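4.2 Menu Length and Ordering Time

The second part of the study looked at how the length of the printed menu affected the time guests took to place an order. Two restaurants took part. Skasano is a harbor-side seafood house with table service only, and Erside is a pub kitchen that serves from a counter on weekday afternoons and moves to table service in the evening. Both were using the Briltano ordering system before the study began, so order timestamps could be drawn from the same export format and no retraining of staff was needed.

Each restaurant ran its normal menu for the first half of the collection period and a shortened menu for the second half. The shortened menu held 40 items at both sites. Items were removed by sales rank within each section, so that the balance between starters, fish, grill, sandwiches and desserts stayed close to that of the full menu. Daily specials written on the board were left in place and were coded separately. Drinks were not shortened, and drink-only orders were dropped from the analysis.

Ordering time was defined as the interval between the moment the server opened the table in the system and the moment the first food item was sent to the kitchen. This definition has a known weakness. Servers at Erside sometimes opened a table before the party was seated, mainly when a queue had formed at the door. Soo-ah Yoo reviewed the seating log against the system export and flagged these cases. A flagged order was kept if the seating log gave a usable time and dropped if it did not.

After cleaning, 2,000 orders remained. Of these, 375 came from parties that included at least one child, as recorded by the server at seating. Parties with children were analyzed both with the main sample and alone, as earlier work on family dining suggested that they read menus in a different way and often order for the child first.

The shortened menu was linked to a shorter ordering time at Skasano in both lunch and dinner service. At Erside the effect appeared in the evening only. Counter orders in the afternoon did not change in any clear way, which fits the view that guests at a counter make most of their choice while standing in line, before the interval we measured has started. The same pattern held when the flagged orders were left out.

Average spend per guest fell slightly at Skasano under the shortened menu. The drop was confined to starters. Our reading is that the removal of several shared plates, in particular the steamed clams and the smoked fish board, took away a common first order for larger parties. A later trial could keep shared plates fixed and shorten only the main courses.

Server workload was scored by shift leads on a scale with 3 levels. Scores were lower under the shortened menu at both sites, but the leads knew which menu was in use and the scores should be read with that in mind. Jae-in Ham repeated the scoring in March from written shift notes with the menu type removed. The blind scores showed the same direction and a smaller difference.

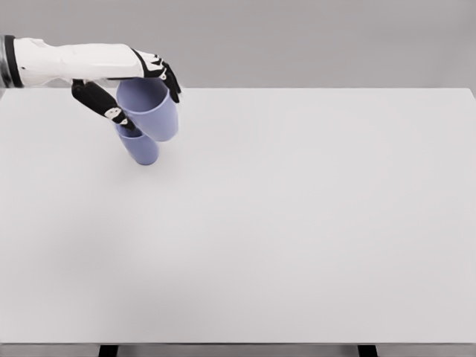
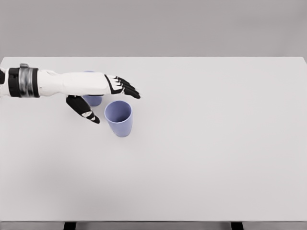
Figure 4. Simulated robotic hand and plastic cupware on a white tabletop.

Karaoke and live music nights at Erside were treated as a separate condition. On these nights food orders came in bursts between sets, and the time from opening a table to sending the first item was long under either menu. Tables were often opened for drinks early in the evening and food was added much later. We therefore report music nights in their own row and do not include them in the pooled estimate.

Two further limits apply. The sites differ in service style, price and share of returning guests, and the study was not large enough to separate these factors. Menu order was also fixed, with the full menu always first, so a seasonal change in the mix of guests could account for part of the difference. The Ji method of matching orders by party size and hour of arrival reduces this risk but does not remove it. Results with and without matching are given in the next section.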